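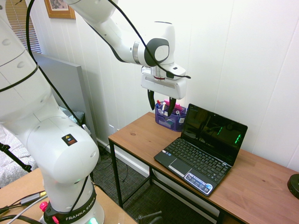 Mostby Desk Set

README and data card, spare-room build, Diltstead

Status: usable, with complaints. Read Known problems before you download anything.

What this is

Mostby is a collection of almost 600 short recordings of a Franka arm working over an ordinary writing desk. The desk has a laptop on it and a purple mesh organizer full of pens. We drove the arm by hand from the keyboard for most of the set and let the Hornik planner drive it for the rest. The build lives in a room of a house, on carpet, and the data looks like it.

I started this because I had read too many claims that home desk work is nearly solved. I don't believe it. I have watched an arm take most of a minute to line up over a pen and then close on the side of the basket. If you want a set that makes your method look good, there are plenty of others.

What's in it

There are four tasks:

1. Reach to the organizer and stop over it.
2. Pick a pen or marker out of the organizer.
3. Put a pen or marker back in.
4. Bring the fingers in front of the open laptop and hold there without touching it.

Task 4 sounds silly and is the one I trust most. It has a clear pass or fail. Either the fingers touched the laptop or they didn't, and the contact log agrees with the video nearly every time.

Task 2 is the one people ask for, and it's the weakest. A pen lifted and then dropped on the desk was marked as a pass by one labeller and a fail by the other. We argued, then added a third label, "partial", and went back over the lot. Shireen Sibiya did most of that second pass and her notes are in labels/notes.txt. Where her label and mine still differ, both are kept. Please don't average them.

Folder layout

episodes/ has one folder per recording, with video, joint positions and gripper width
labels/ has pass, partial or fail, plus notes
splits/ has train.txt and test.txt
tools/ has the Claeys converter and the script that checks timestamps

The test split is 28 episodes. That's small. A gain of one or two episodes on it means nothing, and I'd ask you not to put it in a table with decimals.

How the room is set up

The arms are bolted to bases on light wooden tables that sit lower than the desk. Anyone copying this should measure that height difference themselves. We got it wrong the first time, and the planner spent an evening convinced the desktop was somewhere inside the desk.

Run the robot cables where you can see them and where the chair can't roll over them. Ours still end up in a heap on the floor by the end of a session. Tape helps for a week.

Blinds matter more than you'd think. Daylight changes the colour of the white panelling a good deal between morning and late afternoon, and any vision model will happily learn the time of day. There is a time field in each episode. Check your results against it before you believe them.

The laptop screen is glossy and tilted back, so it reflects. Depth readings on it are junk and we left them in. 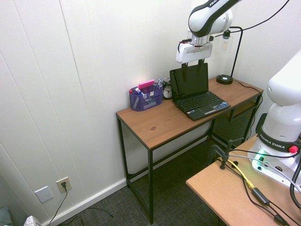 KNOWN PROBLEMS

Objects drift. The desk wasn't reset to a marked layout between sessions. The organizer moves, the pink thing on it moves, and the alarm clock next to it wanders about or sits half hidden by the laptop. Some will call this natural variety. I call it not having put tape down.

The desk lamp is a snag hazard. Its stem comes up at the back corner and the planner doesn't know about it. We kept the arm away with a crude no-go box in the Hornik config. If your planner finds a clever path through that corner, it has found a path through a lamp.

Second arm. It's in view in plenty of episodes and its joint data isn't included. The logger only handled one arm properly and I wasn't going to publish numbers I couldn't check.

Timestamps. Everything recorded before the March rebuild has a clock offset between video and joints. Run the check script in tools/ and use the value it prints. The Claeys converter claims to fix this by itself. It does on most folders. I would still look.

Language. The task prompts were written by the same people who drove the arm. They're short, they repeat, and they use our words for things. A model that follows them hasn't shown it understands anyone else.

Safety, such as it is

Keep a hand near the stop whenever the arm is live. Keep people off the bed side of the room. Don't run Hornik unattended, even on Task 1, even if it was fine all of Tuesday.

What not to use it for

Success rates for household robots in general. Speed claims. Anything with people in reach. One desk in one room in Diltstead can't tell you how a robot will do at your place.

Reporting errors

Open an issue with the episode folder name and the time in the clip. "Labels seem noisy" will be closed, as we know.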